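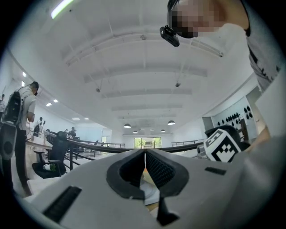

Finally ordered a replacement top for the pergola. Took me all summer to decide, which is dumb, the old one had a hole in it by June. Went with the Skurmont one in sand, close to the pale tan of the floor in the photo, and now I'm second guessing that too because everything out here gets covered in maple junk and pale colors show it. Too late, it's paid for.

Anyway. Measuring. Do this twice. The listing says 10 x 12 but the frame on mine is a Vitwood from the previous owners and it's a couple inches short on one side, so the corner pockets pulled funny the first time I tried a generic top. Sent that one back. 28 dollars return shipping, still mad.

What I looked at before buying:

Drenitz — nice fabric, heavy, but no vent in the middle. We get wind off the field and I've already watched one canopy go over the fence. No thanks.

Stojanović — gorgeous, custom made, quote came back at 1,434 with the side curtains. For a patio we use maybe five months a year. Closed that tab pretty fast.

Skurmont — vented, velcro tabs plus grommets, comes with drain holes along the edge. They say it handles gusts up to 40 mph. We'll see.

Dolores Dvorak two doors down has had hers up for three seasons and the only thing she's replaced is the ties. She uses ball bungees insted of the ones in the bag, so I bought a pack of those too. Hers is green though. Maybe I should of gone green.

Netting is a seperate question. The old netting is fine except the zipper on the house side, and I think I can sew a new one in over the winter. Mosquitos are mostly done for the year so no rush.

Plan is to take the old top down first, scrub the frame, touch up the rust by the feet, then get the new one on before the October rain. Or leave it in the box til spring and save it a winter of snow? Dolores takes hers down every year. Part of me wants to see it up though — even just for a weekend.

If anyone has the same short Vitwood frame, tell me what size you ended up with.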